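Compostagem em apartamento: a relação carbono-nitrogênio

16 de abril de 2019

Depois de 19 semanas com a composteira na área de serviço, os números começam a fazer sentido. O balde recebe cascas, borra de café e papelão picado. Peso tudo antes de entrar: 725 g de úmidos pedem 413 g de secos, valor a que cheguei por tentativa, com o papelão que tenho. Com menos, o chorume aumenta e o cheiro de amônia aparece no segundo dia.
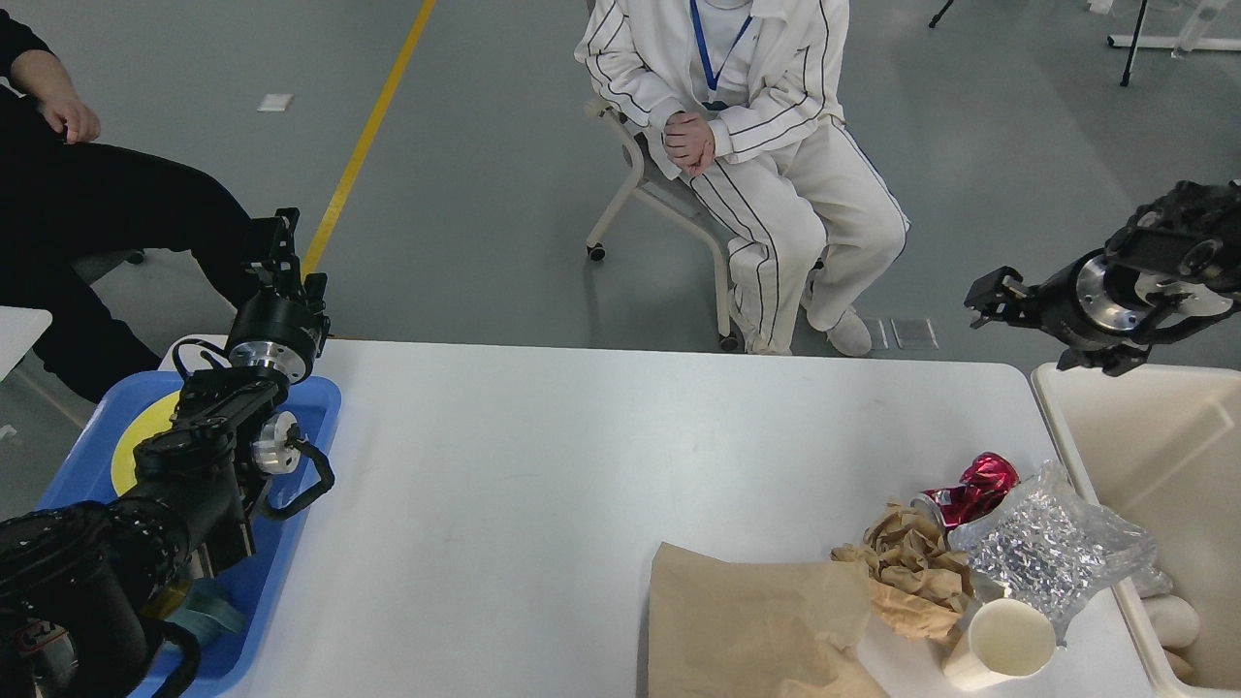 A separação na origem continua sendo a etapa crítica. Etiquetas de fruta e saquinhos de chá com fibra sintética passam despercebidos e só reaparecem na peneira. Guardanapo engordurado vai para o rejeito.

A temperatura no centro da pilha chegou a 40 °C uma única vez - volume pequeno perde calor depressa. Jeanie Aitken sugeriu nos comentários isolar o balde com cortiça. Vou testar em maio, com a mesma proporção e revolvimento a cada três dias.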